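Home Archive Notes Tools About Contact

Measuring dryness by weight

The utility room in our apartment has no outside wall, so laundry dries on a rack with a dehumidifier running next to it. For the first year I judged dryness by touch. Touch is a poor instrument. Cool cotton feels damp when it isn't, and a waistband can feel fine on the outside while the inner fold is still holding water. In April I started weighing things instead.

The method is simple. Each item is weighed once when it is known to be dry, after a night on the rack in a heated room. That number goes in a notebook. After a wash the item is weighed again straight out of the spin, and then at intervals. The difference between the current weight and the notebook weight is the water still in it. A kitchen scale with one-gram resolution is good enough for anything smaller than a bath towel.

The dry weight isn't a constant. Cotton takes up moisture from the air, so the same T-shirt weighs more in a humid week than in a dry one. My reference shirt is 142 grams at 60 percent relative humidity, and I've seen it move by several grams in both directions without going near a washing machine. I now write the humidity next to every dry weight. Without it the last stage of drying can't be read properly, as the item may be sitting at equilibrium with the room and will lose nothing more however long it hangs.
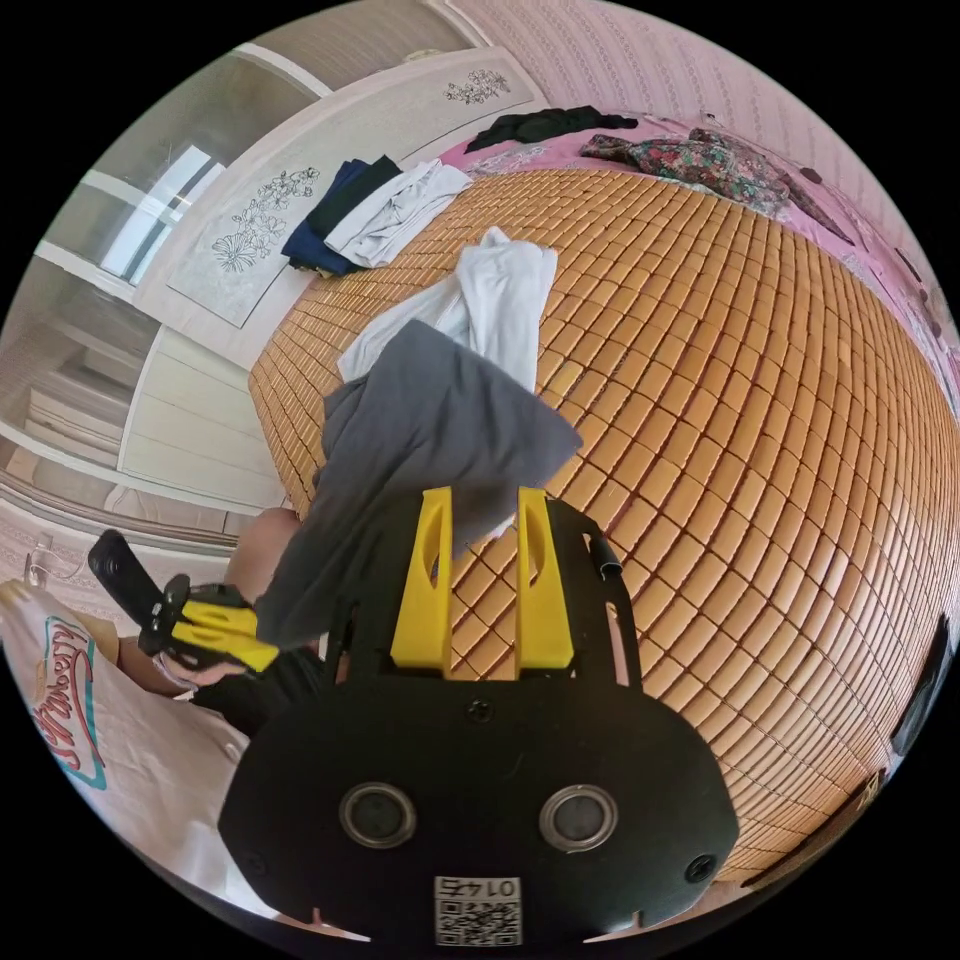 Does a faster spin make a real difference to drying time on a rack?

It makes more difference than anything else I tested, because water removed by the drum never has to evaporate. Going up one spin setting took 22 grams of water out of the reference shirt before it reached the rack. The cost is creasing, and I use the lower setting for anything with a collar.

The second largest effect was spacing. With items touching, the drying curve is nearly flat for the first hours, and the side facing its neighbor lags well behind the side facing the room. Leaving one empty bar between items cut the overnight load to an evening load. It also halves the capacity of the rack, so the gain per week is smaller than it sounds. I do two short loads now where I used to do one long one.

Airflow came third. The dehumidifier is a Rernent, the smaller model, and its fan is weak on the automatic setting. A separate desk fan pointed along the rack helped more than turning the dehumidifier up. Pointed straight at the rack it dried the front row and did little for the back.

Suha Geagea, who keeps a much more careful log than mine, wrote to say that I was weighing too often and disturbing the arrangement each time. She is right. Lifting a shirt off and putting it back changes how it hangs, and the next reading includes that change. She hangs the whole rack from a luggage scale and reads the total. I tried it with a hook in the door frame. It works, though the scale switches itself off after a short idle period and has to be zeroed again, which means unloading everything. I've gone back to single items and weigh them only at the start, at three hours and at the end. 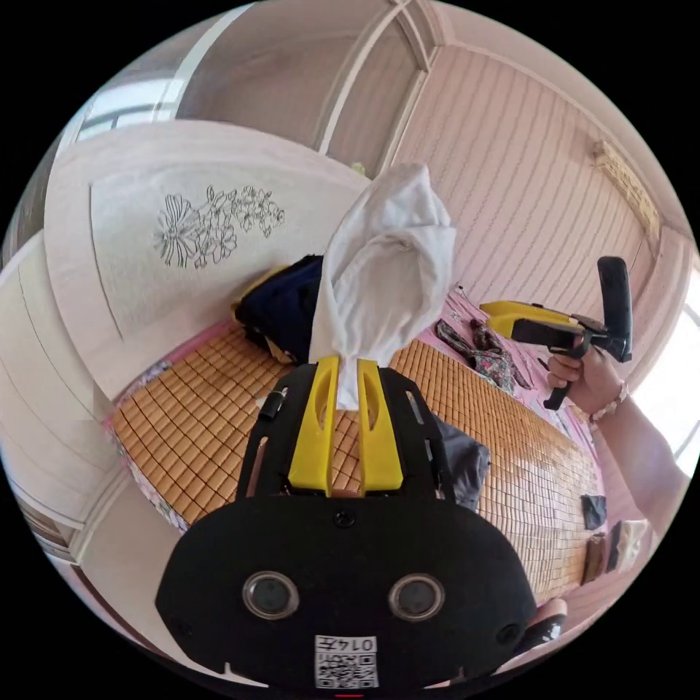 The end point needs a definition too. I call an item dry when two readings an hour apart agree to within one gram. For thin cotton that is strict but practical. For jeans it is too strict, and I stop when the pocket bags feel the same as the leg, so touch has crept back in for heavy fabric.

A few numbers for anyone with a similar room. Door closed, dehumidifier on automatic, one bar between items: T-shirts four hours, pillowcases three, jeans 11. With the door open the jeans went past bedtime and I stopped recording.

Still to do: wool, which holds a lot more moisture than cotton at the same humidity, and a comparison of the two hangers I own. The humidity meter also needs checking against a salt jar. I last did that on a Tuesday evening and forgot to write down the result.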